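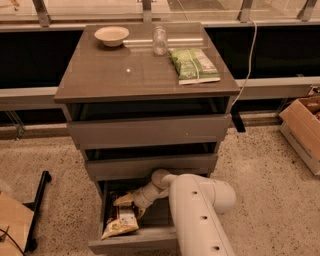 해외이사, 가구는 싣고 가야 할까요 팔고 가야 할까요

홈 | 게시판 | 해외생활 | 이사·정착 | 글쓰기
작성: Erlinda Manalastas | 10월

Horkville로 이사가 결정되어 견적을 받고 있습니다. 두 식구이고 지금 사는 집은 방 두 개입니다. 침대, 식탁, 책장, 서랍장, 소파가 있고 나머지는 책과 옷, 주방용품입니다.

Cetwood에서 혼적으로 2,000달러가 나왔습니다. 포장과 현지 문 앞 배송까지 포함이고 통관 대행비는 별도라고 합니다. Policarpio는 1,965달러인데 현지 창고까지만 가져다주는 조건입니다. 두 곳 모두 방문 견적이었고, 소파와 침대를 빼면 금액이 많이 내려간다고 했습니다.

남편은 다 가져가자는 쪽이고 저는 큰 가구는 정리하자는 쪽입니다. 현지 집은 아직 못 구했고 처음 한 달은 임시 숙소에서 지낼 예정입니다. 최근에 이사하신 분들은 어떻게 하셨는지 궁금합니다.

댓글

느린소포
집이 안 정해졌으면 소파는 두고 가세요. 저는 집 구하기 전에 보냈다가 3인용 소파가 계단에서 꺾이지 않아 결국 현지에서 되팔았습니다. 운임만 날렸습니다. 침대도 매트리스 규격이 달라서 시트를 한국에서 계속 주문해 쓰고 있습니다.

창고지기
두 업체 금액은 비교가 안 됩니다. 창고까지만 오는 조건이면 트럭을 따로 불러야 하고, 창고 보관료가 며칠째부터 붙는지도 봐야 합니다. 임시 숙소에 한 달 계신다면 보관료가 운임만큼 중요합니다. 견적서에 무료 보관 기간이 안 적혀 있으면 적어 달라고 하세요.

오월이네
저는 반대 의견입니다. 현지에서 다시 사는 값이 생각보다 큽니다. Grorberg 매장에서 식탁과 책장만 새로 샀는데 배송비와 조립비가 따로 붙었고, 식탁은 몇 주를 기다렸습니다. 그동안 상자 위에서 밥을 먹었습니다. 쓸 만한 원목 가구가 있으면 가져가는 게 낫습니다.

느린소포
원목이면 저도 동의합니다. 그런데 합판이나 파티클보드로 된 조립식은 분해했다가 다시 조립하면 나사 구멍이 헐거워집니다. 글쓴 분 책장이 어느 쪽인지에 따라 다를 것 같네요.

Erlinda Manalastas
책장은 조립식이고 식탁은 원목입니다. 보관료는 생각을 못 했습니다. Policarpio에 물어보겠습니다. 서랍장은 어떻게들 하셨나요? 크지는 않은데 애매합니다.

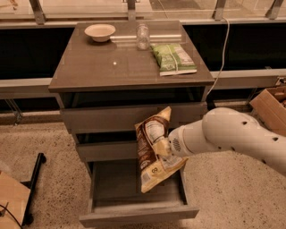
서랍장은 안에 옷을 넣은 채로 보내도 되는지도 알고 싶습니다. 한 업체는 된다고 하고 다른 업체는 전부 비워야 한다고 해서 헷갈립니다.

창고지기
비우는 게 원칙입니다. 옷이 든 채로 들면 바닥판이 처지고, 통관 때 내용물 목록도 따로 써야 합니다. 서랍은 테이프로 바로 붙이지 말고 얇은 종이나 랩을 한 번 두른 다음 고정하세요. 광택 있는 표면은 테이프 자국이 잘 남습니다.

오월이네
저는 수건하고 속옷은 넣은 채로 보냈고 아무 문제 없었습니다. 목록에는 '의류, 수건'이라고만 썼습니다. 업체마다 다르니 포장하러 오는 팀에 직접 확인하는 게 제일 빠릅니다.

창고지기
문제가 없었던 건 검사에 안 걸려서일 수도 있습니다. 저희 회사 동료는 목록이 부실하다고 상자 전체를 열었고 그 비용을 본인이 냈습니다. 권할 방법은 아니라고 봅니다.

오월이네
권한다고는 안 했습니다. 제 경우를 적은 겁니다.

남쪽부두
기간 얘기가 없어서 씁니다. 저는 Cetwood 혼적으로 보냈고 집 앞에 도착할 때까지 32일 걸렸습니다. 혼적은 컨테이너가 차야 출발하니 비수기에는 더 걸릴 수 있습니다. 당장 쓸 냄비 하나, 그릇 몇 개, 이불은 비행기에 실으세요. 저는 밥솥을 배에 실은 걸 가장 후회했습니다.

느린소포
밥솥은 전압부터 확인해야 합니다. 변압기 쓰면서까지 가져갈 물건은 아닙니다.

남쪽부두
프리볼트 제품이었습니다.

산책자K
식품은 빼시는 게 좋습니다. 과자나 라면 정도는 괜찮다는 말이 많은데, 성분에 육류가 들어가면 나라에 따라 걸립니다. 주방 상자에 남은 과자를 빈틈 채우듯 넣는 분들이 있는데 포장 팀이 잘 안 봐 줍니다. 본인이 미리 골라내야 합니다. 유리병과 그릇은 양말을 끼워 세워서 포장하면 덜 깨집니다. 눕혀서 쌓으면 아래쪽부터 금이 갑니다.

오월이네
그릇 세우는 건 맞습니다. 저는 접시를 눕혀서 두 장 깨졌습니다. 보험은 들었는데 직접 포장한 상자는 보상 대상이 아니라고 하더군요. 글쓴 분도 보험 약관에서 그 부분 보세요.

Erlinda Manalastas
답변 감사합니다. Policarpio에 확인했더니 무료 보관은 일주일이고 이후에는 하루 단위로 붙는다고 합니다. 한 달을 맡기면 Cetwood보다 비싸집니다. Cetwood는 도착 후 보관이 가능한지 알아보고 답을 준다고 했습니다.

지금까지는 소파, 침대, 책장은 팔고 식탁과 서랍장은 보내는 쪽으로 얘기하고 있습니다. 남편은 소파를 아직 포기하지 않았습니다. 혹시 식탁 다리를 분리해서 보내신 분 계신가요? 볼트로 조인 다리인데 업체에서 분리해 주는지, 제가 미리 해 둬야 하는지 모르겠습니다.

남쪽부두
제가 보낼 때는 포장 팀이 분리해 줬습니다. 볼트는 지퍼백에 넣어서 상판 뒷면에 붙여 달라고 하세요. 저는 다른 상자에 섞여서 찾는 데 이틀 걸렸습니다.

창고지기
분리하기 전에 다리마다 번호를 적고 사진도 찍어 두세요. 재조립은 견적에 없는 경우가 많으니 Cetwood에 같이 물어보시고요.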